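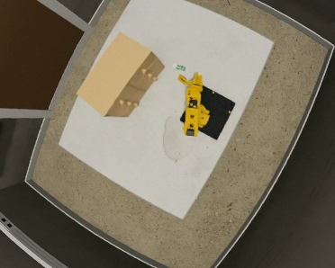
I rode the night bus to Berdale for seven years, and I still can't sleep on it. The road past Jiturura drops off hard on one side, and the guardrail is 51 years old. 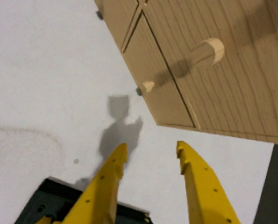 Would slower buses help?
They'd help a little, but a tired driver at low speed is still a tired driver.

What bugs me is the schedule. Satent gives its drivers one break all night – one! I'd bolt a rest stop into that timetable as firmly as the yellow robot arm stands on its black base plate, and I'd make the company pay for it. 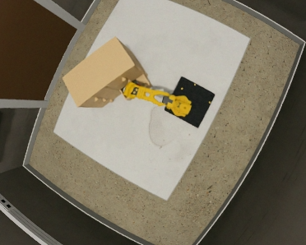
Seat belts are my other gripe. Half of mine were jammed down behind the cushion. Yellow would be a good color for them, the same as that robot arm, so you could find one in the dark.

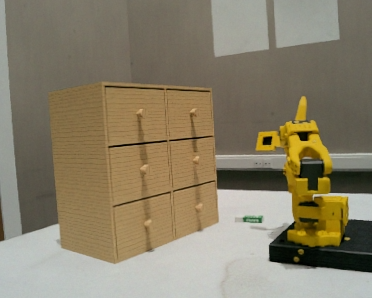 What I'd ask for first

A new rail at the Jiturura bend, please, before February.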